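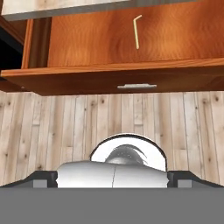 Indora Furniture Care — Frequently Asked Questions

How often should I oil timber furniture?
Twice a year suits most oiled pieces. Kitchen and dining tables get more wear and may need a coat every 4 months. Lacquered pieces don't need oil at all.

How do I know which finish I have?
Put a drop of water somewhere out of sight. If it soaks in and darkens the timber, the finish is oil or worn wax. If it beads, you probably have lacquer or varnish.

My drawers stick in February. Are they faulty?
Usually not. Timber swells in humid weather and shrinks again when the air dries out. Rub a plain candle along the runners and wait a few weeks before planing anything.

Can I use supermarket spray polish?
We'd rather you didn't. Most contain silicone, and new finish won't grip over it. A damp cotton cloth does the job.

How do I get rid of a white ring?
It's moisture in the finish. Leave it overnight, then rub lightly along the grain with a little paste wax. Black marks have gone into the timber and need sanding.

Do you re-colour faded pieces?
Yes, at the Skindutthorpe workshop. Send photos first to Mariama Quaye, who does the quoting. The minimum charge is $60 — that covers inspection and a test patch.

Can I drop furniture off?
By appointment only. The workshop is at 476 Atinga Road and the roller door is around the back. Please empty drawers and cupboards first.

Do you deliver to Grornthorpe?
Yes, for pieces two people can carry. Ring us about anything heavier.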